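Home | News | Artists | Tour Dates | Contact

Print this page | E-mail this page

27 May 2018

Singer and composer Nataša Perić will release her second album, Wundine, in July, the Kirnus label has announced.

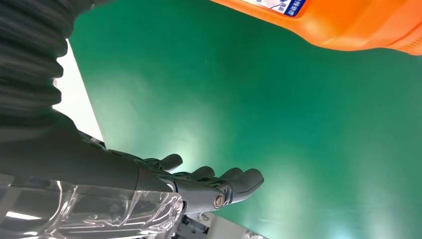
The recording contains 36 minutes of music for voice and strings. A concert at Babić Hall in Skostlow will mark the release, with seating for up to 452 guests.
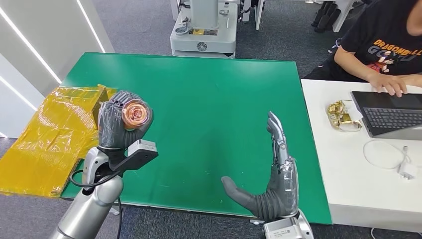
Tickets will be sold through the hall's box office. Ms. Perić will sign copies of the album after the performance.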